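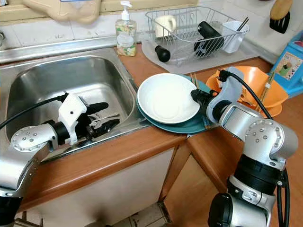
How do you keep a wooden worktop from going black beside the sink?

Keep it oiled, wipe it dry at the end of every wash, and don't leave wet crockery standing on it overnight. Black marks come from water getting into bare timber, and the strip between the basin and the first stack of plates is where it gets in.

I have had wood next to a steel sink in three kitchens now, and the notes below are what I do in the present one. They were last gone over on 16 March 2024.

Before the water goes in

Scrape the plates into the bin or the food caddy. Stack them by size next to the sink with the biggest at the bottom, and put bowls in their own pile. A bowl can sit inside a plate if you are short of room, but take it out again before washing, as grease gets trapped between the two.

Chopsticks, spatulas and tongs are better kept away from the plates. Wooden chopsticks should not soak at all. Wash them quickly in warm water, dry them with a cloth and lay them flat for an hour before they go in the drawer. Left standing in a damp pot they go furry at the ends.

Steel utensils can go in the basin, but don't drop them in. Scratches on the floor of a sink hold tea stains and limescale. If you already have scratches, rub gently along the grain with a cream cleaner, never across it.

Order of washing

Glasses, then cutlery, then plates and bowls, then anything greasy. Change the water when it stops feeling clean. Coloured glazes show a grey film if the rinse water is dirty, and dark plates show it more than white ones. A splash of vinegar in the rinse helps in hard water areas.

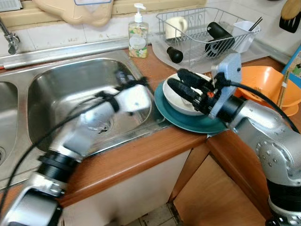
SINKS AND DRAINS

Two basins are useful if you stick to one job for each. Wash in the large one and rinse in the small one. With a single basin you need a bowl for rinsing, and it ends up on the worktop.

Dark residue round the drain is usually a mix of grease, soap and limescale. Sprinkle bicarbonate of soda over it, leave for ten minutes, then scrub with an old toothbrush and rinse with hot water. Lift out the strainer, if yours lifts out, and do the underside as well. Once a week is enough in most houses. Don't use bleach on stainless steel, it pits the surface.

Dry the ledge at the back too. Water sits round the base of the tap and under the soap bottle, and the ring it leaves is harder to shift than anything in the basin. I lift the soap, wipe, and put it back.

A wire rack needs a tray under it if it is going on wood. Plastic trays are fine, but tip them out daily. The slime that builds up in the corners comes off with hot water and washing-up liquid. Check underneath now and then – a tray with a hairline crack will ruin a worktop before you notice.

Oiling and sanding

Luana Evangelista, who fitted our worktop, told me to oil it every month for the first year and every July after that. I do it rather more often near the sink. Two thin coats with a lint-free cloth, a night between them, and wipe off whatever hasn't soaked in after twenty minutes. Lay the used cloth out flat outdoors to dry, as oily cloths left in a heap can catch fire.

For black marks that have already formed, sand with the grain and widen the patch a little so it doesn't leave a hollow. Re-oil the same day. Deep marks may need oxalic acid, sold as wood bleach. Wear gloves and follow the packet.

The rounded front edge takes the most wear from wet sleeves and aprons, so give it an extra coat.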